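Your folding planner should be allowed to give up

I've been writing planning code for cloth for a while now, and I have a gripe. We keep building planners that must always have an answer. Give them a heap of plush and they'll hand you a grasp point, very confidently, with a score to two decimals. Half the time that point is a crease!

At Wernholm we went back through 630 logged plans in January, and the ones that hurt were the ones where the software had no clue and went ahead anyway. A sleeve and a rolled-up hem look pretty much the same to a depth map (they do to me too, before coffee). 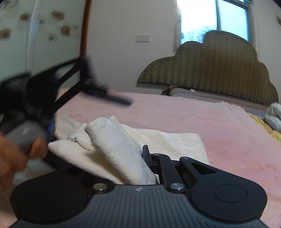
Reading time: 3 min

Pale plush bunched up on a pink blanket is my favorite kind of test. There's a zipper pull on the left of it, and I'd take that one little landmark over any amount of clever geometry. If the planner can find the zipper, it has somewhere to start. If it can't, I want it to say so, then tug a corner and look again.

People tell me a "don't know" output makes the controller messy. Sure, a bit. Ours took 14 extra lines in Bradlow, our scheduler, plus a timeout of up to 30 seconds that I still think is too long. I can live with that. What I can't live with is another afternoon reading logs where every grasp scored high and the shirt ended up in a knot.

So next on my list is getting the same flag into the replay viewer, probably in yellow.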